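Handout 6: Notes on the Thursday demonstration at Justberg

These notes cover the simulation part of the visit. The arm cell has its own sheet. Bring both to the seminar.

The demonstration lasted 90 minutes. Arnar Ragnarsson ran the planner and Siebe Verschueren took questions. Justberg tests its software in a rendered office before loading it onto a machine. The rendering program is called Foltar and the planner is Clestar.

What was shown

The task was a plain one: go round the furniture and stop close to the desk without touching anything. Arnar ran it 30 times, moving the start point between runs. Two runs ended in a collision, both with the base of a chair.

Points to note

Chair bases are hard for a planner. The seat is wide and high up, the legs are thin and low down, and a sensor set at one height may miss one or the other. Clestar treats the whole chair as a solid cylinder. This is safe but wasteful, as the gap under a desk is then never used.

Things on a desk matter only if the task involves the desk. In this task they were left in so that the view had something in it besides furniture.

Large plain walls give a camera very little to fix on. Siebe said position error grew whenever the view was mostly wall, and shrank again when the desk came back into it. Compare the section on landmarks in last week's notes.

Soft shading on a wall can be taken for an object. Ask yourselves how you would test for this.

For the seminar

Read the chapter on occupancy grids. Write half a page on what a rendered office leaves out that a real one has. Do not write about lighting alone, which we have covered. Groups using the Rao simulator may compare the two, but keep to the same half page.

The view from one of the runs, with the desk, its chair and the wall beyond:
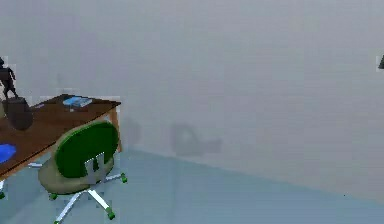
Siebe Verschueren adds that the cylinder model is being replaced, and that anyone writing about it should say which version they saw. The one on Thursday was the old one. He would also like the half pages sent on to him once they are marked.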